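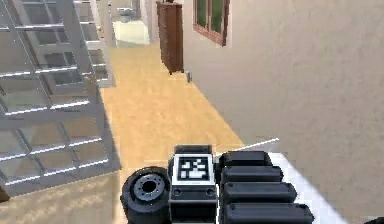 My grandmother's house had a room that was good for nothing, and I have been missing it lately. It sat between the kitchen and the back bedrooms, too narrow for a table and too wide to be called a passage, and for most of my childhood it was where everything happened. We took our shoes off in it. We had our arguments in it. The telephone lived there, so every piece of family news, good or bad, reached us while somebody was standing up.

I bring this up because my friend Noémi Dobos has been looking at apartments, and she let me tag along to a few of them in July. They were lovely, bright places, and almost all of them opened straight from the front door into the kitchen, with the sofa a few steps farther on. The agent, a patient man named Géza Simon, called this "flow." I suppose it is. But I kept wondering where a teenager would go to sulk, or where you would stand with a guest who has said goodnight three times and still has one more story in them (those are always the best stories!).

I understand the case against hallways. They cost money to heat and you can't put a bed in one. Noémi found a floor plan that gave up to 26 square feet to nothing but walking, and she was scandalized. At 67, having lived in both kinds of home, I would pay for those square feet gladly. A door you can close between the soup and the piano practice is worth a good deal to a marriage, and mine has lasted 48 years, so I feel I may speak.

She took an open one in the end, on the second floor, with wonderful windows, and I'm happy for her. I went to dinner there last month and we said our goodbyes beside the stove, with my coat on, for the better part of an hour.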